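February 27, 2018
By the Gallgate End

I'd more or less talked myself out of going last night. It was bitter, the bus was late, and our lot had lost 3 on the bounce, so the sofa was looking very tempting indeed. But I'd paid for the season ticket and I'm stubborn, so off I went to Gallgate with two pairs of socks on and a flask of tea up my coat.

I'm so glad I did! We won 66-64 and I've got no voice left at all. If you've never been to a second-tier basketball game in a leisure centre with a leaky roof, I can't recommend it enough. You're so close to the court you can hear the players arguing about who was meant to be guarding who (quite a lot of that in the first half, mind).

Clavell came in as favourites and for the first two quarters they looked it. They've got a big centre who just parks himself under the basket and sweeps up everything, and we kept driving straight at him as though he might get bored and wander off. He didn't. At half-time we were 11 down and the chap behind me had started on next season already.

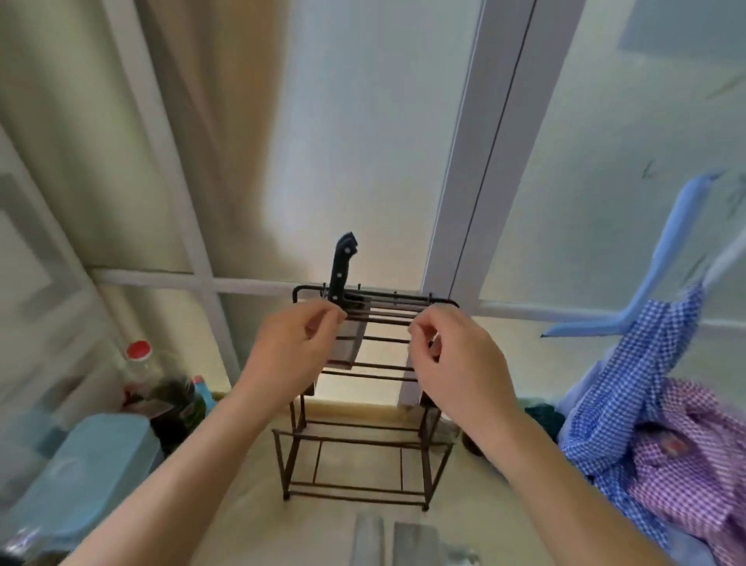

My sister reckoned the change came when we went to a zone after the break, and she's been telling me all morning that we should have been playing it since Christmas. I'm not so sure. I think our guards just got their legs back, and once a couple of threes dropped the whole place woke up. Suddenly Clavell were rushing everything, throwing passes into the seats, and their coach had used all his time-outs with ages still to play.

We'd pulled level with under a minute left, and then came the steal – oh, the steal! – and a lay-up that went round the rim for what felt like a week before it fell in. They had one last go from the corner and it came up short.

So that's us up to fifth, and the play-offs are on again if we can get something away at Pristura in March. It's 117 miles each way and there's talk of a coach if enough people put their names down. I've put mine down. After that it's Lanz at home, who beat us by plenty in the autumn and were pretty smug about it, so I'll be wanting my voice back by then. Honey and lemon for me tonight, and an early one.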